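**Wanted: 2 people to help us find out whether the new gripper is any better than the old one**

The Lornolov bench group has been sent a gripper called the Sederen, along with a brochure. The brochure says it picks small parts more reliably than the one we already own, which everyone here calls the Lozano after the shop that built it. I have read a lot of brochures. We would like to hire two part-time testers to run both grippers on the same arm, with the same parts, and write down what happens.

The work is plain. You set a part on the table, start the pick, watch it, and log the result. Then you do it again. The test plan calls for 1,265 picks per gripper, and we mean all of them. Our last comparison stopped at 502 because the numbers already looked good, and I still don't trust a single chart that came out of it.

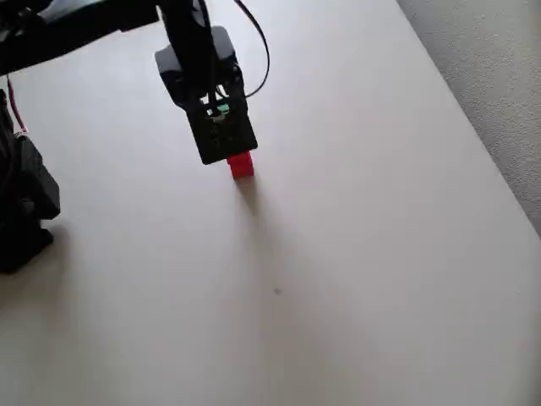

*Small-block pick, gripper over the red block.*

Blocks are the easy part of the set. There are 7 part types in all, including a thin washer that I expect both grippers to hate. You will also swap grippers between runs, reroute cables, and repeat the camera calibration after each swap. If a cable tugs on the wrist during a pick, that goes in the log too. A dropped part is a drop, even if it was "almost" a good one.

**You should**

- be comfortable working next to a small moving arm and hitting the stop button without asking first
- keep tidy notes, by hand or in a spreadsheet
- be able to read a short Python script and change a number in it
- have no stake in either gripper (if you've worked for either maker, please say so)

A degree in robotics is fine but gets you nothing extra. We'd take a bored and careful person over an excited one.

**Terms**

Part-time, on site at our Gornosholm workshop, starting in September. Paid by the hour, never by the pick - we tried that once and the success rate went up overnight. You'll be named in the report if you want to be, and you can add a dissenting note if you think we read the results wrong.

**To apply**

Send one page to Khadija Filali telling us about a test or measurement you stopped believing, and why. No cover letter, please. Sanaa Morsy runs the bench and will show shortlisted people the setup before they decide. Applications are open from 17 April 2020 until both spots are filled.

We have not promised the supplier a good result, or a quick one.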